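Working Next to the New Machines: Tips From a Packing Bench

Print this page | E-mail this page

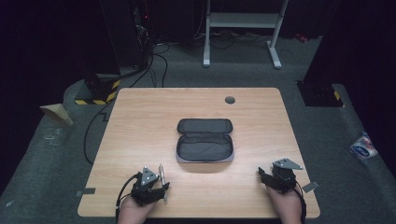
An open zippered case on the bench, with a hand gripper on each side.

When Grolness put automatic packing arms on its accessories line in July, the bench people kept their jobs but the jobs changed. Less of the day goes to filling cases. More of it goes to showing the machines how a case should be handled, checking what comes back, and dealing with the items the arms can't manage. We asked five people who work there what they do to keep the day running smoothly. Most of their advice will do for any workshop where a machine has moved in next to a person.

Set up the bench the same way every time

A person can find a case wherever it is put down. The arms are fussier, and so is anyone recording a task for them. Hanan Awad, who runs the morning bench, lays the case in the middle of the table with the lid folded back to the far side. She does it that way when she is recording and when she isn't.

Use tape for your marks. Pencil wears off and nobody wants to draw on a good tabletop. Pull up old tape before laying new, or in a month you will have strips all over and no idea which ones count. Adhesive left on a laminate top comes off with a little cooking oil on a rag, followed by dish soap and water.

Zippers

Soft cases with zippers are still the slowest thing on the line. Some tips from Tien-fu Yeh, who has handled them for years:

Open the zipper all the way around before you lay the case down. A zipper stopped short pulls the lid crooked.

Press the fold flat with the side of your hand. New cases want to close up again.

If a zipper drags, rub the teeth with a plain candle end and run it back and forth a few times. Wipe off the extra so it doesn't get on the lining.

Mesh pockets snag. Keep fingernails, rings and any hard edge on your gear away from them. A snagged pocket can often be saved by working the loop back with a blunt needle from the inside. Don't cut it.

Wearing the grippers

The hand grippers feel clumsy for the first few days. Yakubu Akande trains the new people and starts them with 15 minutes on, then a break. After two weeks most of them can do a longer stretch, but he still has them stop when the wrists start to ache.

Take off watches and bracelets and push sleeves up above the elbow. Get the cables where you want them before you start - down toward you and off the near edge works well, so they don't drag over the work. Put everything you will need within reach first. It is a nuisance to open a drawer or answer the phone with a gripper on.

Slow down more than you think you should. New people try to work at their old packing speed and fumble the case, and then the whole run has to be done over.

Cables and floors

More machines means more cable. At Grolness this was the biggest complaint in the first weeks, ahead of the noise. Ngozi Ogunleye looks after the floor now and has these rules:

Run cables along the side of the table where people don't walk. Coil the extra loosely and tie it with a hook-and-loop strap. Wire ties are too easy to overtighten.

Hazard tape on low equipment bases is worth the trouble. Replace it when the corners lift.

On carpet, vacuum under the coils once a week. Lift them, don't push the vacuum against them.

Flatten cardboard and bag up wrappers at the end of each shift. A plastic bag on carpet is as slippery as anything.

Sharing out the new work

The line now sends out 245 cases on a normal shift, and the arms do the easy ones. That left the benches with nothing but the hard ones, and people got tired of it quickly. Máté Veres, the shift lead, changed the schedule so that each person swaps between recording, checking and hand packing. Nobody stays on checking for more than 2 hours. It is dull work and the mistakes get through late in a stretch.

He also keeps a notebook on each bench. Anything odd goes in it, such as a lid that wouldn't stay open or a case that came back with the pocket caught in the zipper. The notes go to the people at Etosero who look after the arms. Before the notebook, these things were mentioned over lunch and forgotten.

Pay came up too. Recording was treated as a favor at first and is now listed as a skill, with the same rate for everybody trained on it. If your shop is about to bring in machines, ask about that early - it took Grolness a good part of the summer to settle.

Cleaning up

Wipe the tabletop with a damp cloth and dry it right after. Wipe the gripper parts that touch the hand with a cloth dampened with rubbing alcohol, and let them dry before the next person puts them on. Leave the case closed and the grippers off the floor.

Print this page | E-mail this page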